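Week 6 handout: Automation in serviced kitchens
Course: Work, Tasks and Machines, Nultstead

Read this before the seminar. The case is Dusutari, a company that runs small kitchens in rented apartments and staff residences. Its kitchen attendants clear counters, put things away, wipe down and report what is missing. In July the company began planning to give part of that work to a robot arm mounted beside the counter. The planning was done in simulation, and the pictures in this handout come from there.

## 1. Jobs and tasks

A job title covers many tasks, and a machine usually takes over only some of them. "Kitchen attendant" at Dusutari was one line in the payroll. When the planners wrote down what attendants did in a shift, the list came to 14 tasks. Only 3 were put forward for the arm:

- picking up single items left on the counter
- moving dishes to the washing side
- returning bottles to their place

The rest stayed with people. Wiping, checking dates, dealing with residents and deciding what counts as trash were never on the table for the first year.
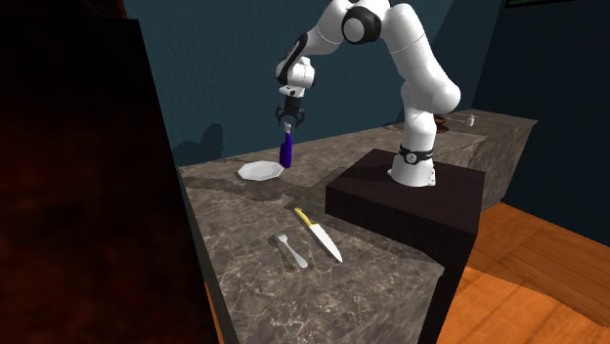
The choice of tasks matters for pay as well as for scheduling. Under the old grading, clearing was the entry-level part of the work. A new attendant cleared counters for a few weeks and learned the kitchens that way. Once clearing goes to a machine, the new person starts with the harder tasks, and the training has to be written down somewhere. At Dusutari it had never been written down. Senior attendants carried it in their heads.

Question to prepare: who should be paid for the time it takes to write it?

## 2. The exception problem

Planners like to describe a counter as a set of known objects in known places. Attendants describe it differently. They talk about things that are on top of other things, things that belong in another room, and things a resident will ask for an hour later.

Keir Innes, who interviewed the attendants for this course, collected their examples. A toothpaste tube next to the dishes was a common one. An attendant sees it and takes it back to the bathroom. For an automated system the same tube raises several separate questions: is it one object or two, can it be gripped without squeezing it, and where does it go if the kitchen is the only room the arm can reach? 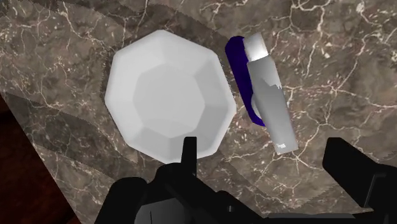

The company's answer was a call list. When the system can't settle an item, it leaves the item alone and sends a notice to the attendant on duty. On paper this is a small addition. In practice it changes the rhythm of the shift. Before, an attendant worked through one kitchen and went on to the next. With the call list, the attendant is interrupted, walks back, handles one item and returns to whatever was left half done.

The trial plan allowed for 100 notices a month across all sites. The attendants' representatives asked for 200 to be used in the staffing sums and wanted the walking time paid. The two sides settled on the higher number — the walking time is still open.

Note the term *residual work*. It means the work left over after automation, and it tends to be scattered, irregular and hard to see in a schedule. Use the term in your written answers.

## 3. Sharing a counter

Safety rules at Dusutari had been about floors, blades and hot surfaces. The arm adds a question of space: who may reach over the counter, and when. The draft rule says that a person stops the arm before reaching in, and that knives are put away by people only. Several attendants objected to the second part. They agreed with the rule itself but pointed out that it puts the riskiest item on the counter back on their list, while the easy ones go to the machine.

A second supplier, Julta, proposed marking a line on the counter to divide the two areas. The attendants turned this down — residents would ignore it.

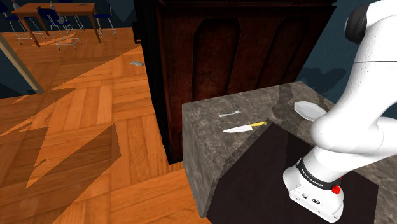 Azadeh Babaei

For the seminar, work in pairs. One of you takes the planner's side and the other the attendant's. Each writes half a page on the knife rule and half a page on the call list, then you trade pages and mark every sentence that assumes something about the other side's working day.

## Reading

- Salehi, chapter on task grading in service work. Skip the appendix.
- Interview notes by Keir Innes, in the course folder. Names of the attendants have been removed; please don't try to work out who they are.
- The draft safety rule, one page, same folder.

Written answers go in the course folder before the seminar. If you work in a kitchen or have done so, you may use your own shifts in place of the Dusutari material in section 2, but keep the terms the same.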